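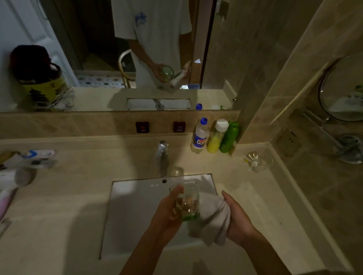

Bathroom tumbler

A bathroom tumbler, also called a tooth glass or rinsing glass, is a small drinking vessel without a handle kept at a washbasin. It is used for rinsing the mouth, taking medicine and, in many homes and hotels, for standing toothbrushes. The term covers vessels of glass, plastic, metal and glazed ceramic. In lodging, the glass form is the most common and is washed or replaced between guests.

Form and materials

Most bathroom tumblers have straight or slightly tapered sides and a thick base. The thick base lowers the center of gravity, a useful property on a wet counter. Capacity is smaller than that of a kitchen glass. Soda-lime glass is the usual material. It often shows a faint green tint, strongest at the base where the wall is thickest and light passes through more material. The tint comes from traces of iron in the sand and is not a sign of age or dirt.

Tempered glass resists knocks better than ordinary annealed glass and breaks into small blunt pieces. Plastic tumblers do not shatter but scratch easily, and the scratches hold residue. For this reason they are replaced more often.

Placement

The tumbler is usually kept on the vanity counter, on a glass shelf below the mirror, or in a ring holder fixed to the wall. With an undermount basin, where the bowl is attached below the stone, the counter edge is exposed and hard. Glasses set close to this edge are easily chipped. A position against the backsplash is preferred, away from the sweep of the faucet lever and from the cord of a hair dryer.

Bottles of mouthwash, soap and drinking water often share the same strip of counter. Where tap water is not used for drinking, a bottle of water may be left beside the glass.

Soiling

Three kinds of soiling are common. Mineral scale forms a white film where hard water dries on the surface. Toothpaste leaves a chalky ring near the rim. Brown residue may come from tea, coffee, soft drinks, medicine or iron in the water supply, and its source cannot be settled by color alone. Fresh drink residue rinses away with warm water. Iron staining does not, and needs a mild acid such as citric acid or white vinegar.

Glass that has been etched by long contact with scale stays cloudy after cleaning. Such damage is permanent.

Washing and drying by hand

The glass is emptied, rinsed, and washed inside and out with warm water and dish soap. The base is washed last. A second rinse removes the soap, which otherwise leaves streaks. Very hot water should not be run into a cold glass — the sudden change can crack it.

For drying, the glass is held near the base in one hand while the other works a cloth around the wall. Light pressure is enough. Twisting a cloth hard inside a narrow glass is a frequent cause of breakage and of cuts to the hand. Work is best done low over the counter or basin so that any fall is short, although a ceramic basin will itself break a glass dropped from a modest height.

Flat-woven cotton or linen leaves less lint than terry cloth. White cloths are favored in lodging, as they show soil and can be washed hot. The cloth used on drinking vessels is kept apart from those used on the basin, faucet and counter.

Practice in lodging

Hand washing of glasses in guest bathrooms has largely given way to collection and machine washing. The housekeeping manual of the Loleck guesthouse group, revised in July, requires that used glasses leave the room on the cart and that clean ones come back upside down on a paper disk. At its Plonduddale property, with 21 rooms, 900 glasses are kept in rotation. The manual permits hand washing in long-stay units, where the occupant is normally responsible for it.

Paper caps and sealed wrappers mark a glass as clean. They offer little protection once the wrapper is damp.

Storage

A fully dry glass may be stored upside down. A damp one stored this way traps moisture and may develop a stale smell, so a rack or ribbed mat is used instead.

See also: Toothbrush holder; Vanity (furniture); Tea towel; Limescale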